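打印本页　用电子邮件发送

第四章　小商店的货品与摆放

埃德姆·阿梅特佩（Edem Ametepe）　凯凯莉·巴伊多（Kekeli Baidoo）　合著

4.1　从一家小店开始

学习商业的人，常常先读到大超市的例子。大超市资料多，数字也完整，写教材比较方便。可是在许多城镇里，居民每天买东西的地方是街角的小店。本章讨论这种小店，主要的材料来自加尔特登（Galtden）镇。两位作者在那里调查过三条街，其中最长的一条叫吉拉尼（Gilani）街。

吉拉尼街上有一家店，店名是“埃塞罗”（Esero）。店的面积为30平方米，登记在账本上的货品有411种。这个数目对第一次看账本的学生来说很大，但是在同类的店里，它属于中等。店主每年一月盘点一次，盘点的时候关门两天，家里的人都来帮忙。

我们请读者先记住两个词。第一个词是“品类”，指用途相近的一组货品，例如调味品、洗护用品、文具。第二个词是“单品”，指账本上单独占一行的货品。同一种番茄酱，大瓶和小瓶的价格不同，进货的数量也不同，所以算两个单品。初学者容易把这两个词混在一起，后面的计算就会出错。

4.2　货品为什么放在一起

顾客走进店里，一般已经知道自己要买什么。他希望很快找到它。店主的希望有一点不同：他愿意顾客很快找到，也愿意顾客在路上看见别的东西。怎样摆放货品，就是在这两个希望之间作选择。

最常见的办法是按品类摆放，吃的和吃的在一起，洗的和洗的在一起。这个办法容易学，新来的店员半天就能记住。它的缺点在小店里比较明显：有的品类只有两三个单品，单独占一层架子太浪费，和别的品类合用一层，又要决定和谁合用。

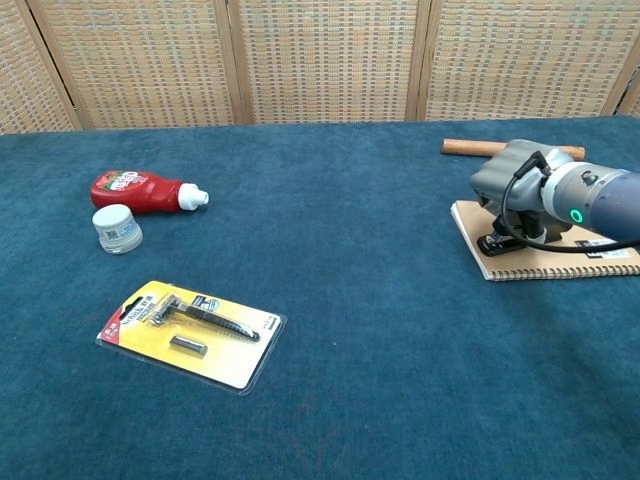

第二种办法是按购买的时间摆放。早上卖得多的东西靠近门口，晚上卖得多的东西放在里面。乌曼斯（Umance）的一些店主用这种办法，他们的店靠近车站，早晚的顾客很不一样。采用这种办法需要有比较细的销售记录，至少要分上午和下午来记。如果只有每天的总数，店主就只能依靠自己的记忆，而记忆往往偏向最近几天。

第三种办法是按价格摆放，现在用的人已经不多。我们在调查中只见到一家，店主说这是从他父亲那里继承下来的习惯，老顾客都熟悉，他不打算改。

三种办法也可以混合使用。埃塞罗店的大部分架子按品类摆，只有收银台旁边的一小块地方按时间摆，每天中午换一次货。

4.3　架子的高度

货品放在哪一层，对销售有影响。与成年人眼睛同高的一层，通常最容易被看见。比它低的一层，手最容易拿到。最下面的一层适合放重的东西，例如大袋的米和整箱的水，这样搬运比较安全。最上面的一层，许多顾客够不到，店主多半拿它来放存货。

在埃塞罗店，我们把同一种洗发水先放在眼睛高度，再移到最下面一层，每个位置各放相同的天数。在第一个位置卖出100瓶，在第二个位置卖出54瓶。读者要注意，这只是一家店、一种货品的结果。两段时间的天气不同，中间还有一个节日，这些条件我们没有办法控制。本章末尾的练习要求读者讨论，应该怎样重新设计这个调查，才能让比较更公平。

4.4　本章的安排

下一节介绍怎样编写货品账本，包括编号的规则和常见的错误。然后我们讨论进货的周期，以及容易过期的食品应该怎样处理。最后一节讲盘点，那里会用到埃塞罗店的一部分账页，店主同意我们使用，但是供货商的名称已经去掉。

没有学过会计的读者，可以先读附录二，再回到这里。附录二的篇幅不长，只需要加减乘除的知识。

练习前的准备：请在你住的地方选一家小店，取得店主同意以后，画出店里架子的平面图，并且标明每个架子上的品类。图不需要很精确，但是门、窗和收银台的位置必须画对，第4.5节会用到这张图。

打印本页　用电子邮件发送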